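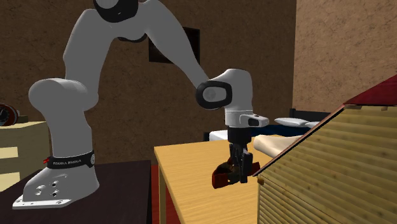
Page last changed: 9/27/22

Polbridge Orchard Trail: interim report to the Pladmont Fund

Submitted by Alun Sayce, project lead

Grant period covered: first half of the award

Summary

The grant pays for the repair and reopening of the walking trail between Polbridge and the old Salian orchards, along with replanting in the lower orchard. The trail is open again over most of its length. The lower orchard has been cleared and partly planted. The footbridge at Flesance Creek is behind schedule and will not be finished in this half of the award. Spending is under budget for now, mostly on account of the bridge.

Trail surface

Work began at the Polbridge end, where the path had washed out below the mill lot. The contractor cut back the bank, laid drain pipe under the path in the two worst places, and brought the surface up with crushed stone. We had planned to use wood chips on the flat stretch past the ball field. After walking it in wet weather we changed to stone there as well, and moved money from the signs line to cover the difference. The Fund approved that change in July.

The climb from the ball field to the ridge needed less than we expected. The old steps were sound once the dirt was dug off them, and only the top flight was rebuilt. The handrail has been replaced along the steep part. One landowner on the ridge asked for the path to be moved farther from his fence, and we did so. The new line is a little longer but has an easier grade.

Water still stands on the path just past the ridge gate after heavy rain. A ditch on the uphill side should take care of it. This was not in the original scope and we will pay for it out of the contingency line.

Lower orchard

The lower orchard had not been looked after in a long time. Domingo Farías, who manages the planting, walked it before any cutting was done and tagged the old trees worth keeping. We kept 42 of them, nearly all apples, with a few pears along the wall. They were pruned lightly. Domingo wants to bring them back over several winters, and heavy cutting in one season would set them back.

Brush was cleared by hand near the old trees and by machine elsewhere. The brambles have already come up again in the northwest corner and were mowed twice over the summer. They will need mowing again before winter.

New trees are on order from the nursery and go in once they are dormant. The nursery has told us that two of the varieties on our list are short this year. Domingo has agreed to substitutes for one and would prefer to wait a year for the other. We ask that the money for those trees be carried into the next period. The deer fence is up on three sides. The fourth side follows the creek and depends on where the bridge footing goes.

Flesance Creek footbridge

The county asked for a second soil test on the east bank after the first one found soft ground. The results came back in late summer and mean a deeper footing on that side. The engineer has redrawn it and the revised plans are with the county now. In-stream work is not allowed during the fall and winter, so building will have to wait until next year even if the permit comes quickly.

Walkers are being sent by way of the road crossing, which adds roughly 700 yards. The detour is signed at both ends. We have had complaints about the road shoulder, which is narrow at the bend, and have asked the road department to cut back the hedge there.

The revised bridge will cost more than the budgeted amount. We do not have a firm number yet. Alun will send the Fund a new estimate when the contractor has priced the revised footing, and no bridge money will be spent before then.

Access and use

The Polbridge lot is open 365 days a year and the gate is no longer locked at night. The upper lot at Salian is still too rough for low cars. Grading it was listed as optional in the application, and we would like to do it if the fence comes in under budget.

School groups have started using the flat stretch. The bench at the ball field was put in facing the wrong way and has been turned to face the orchard.

Next period

Dig the ditch at the ridge gate. Plant the lower orchard and put guards on the new trees. Finish the deer fence once the bridge footing is settled. Get the county permit and a firm price for the bridge. Put up the remaining signs, using the shorter list agreed in July.

Decisions needed from the Fund

1. Approval to carry the unspent tree money forward.
2. Approval to extend the end date for the bridge portion only.

Receipts and the full budget table have been sent separately. Questions about the planting can go straight to Domingo Farías, and everything else to Alun Sayce.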